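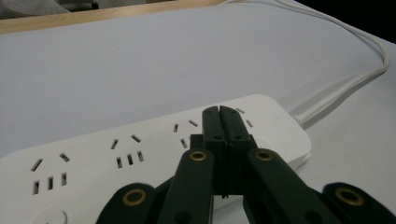

Fig. 1. Power strip, sockets on top, cord out one end.

Unit 8, home wiring basics (A. Joseph)

Strip = one wall outlet shared. Add up the watts first!! Example: kettle 3,000 W, no. Lamp and a fan, fine. Limit is on the label, read it.

Don't coil the cord under load, don't run it under rugs, never strip into strip.

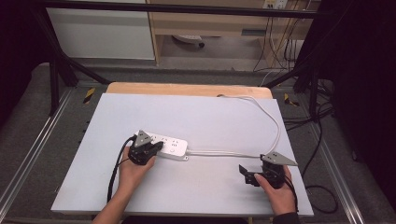 Fig. 2. Strip on the table board, cord looping off to the right.

Bring your load sheets next class, p. 17 filled in. Quiz is on this and teh fuse stuff.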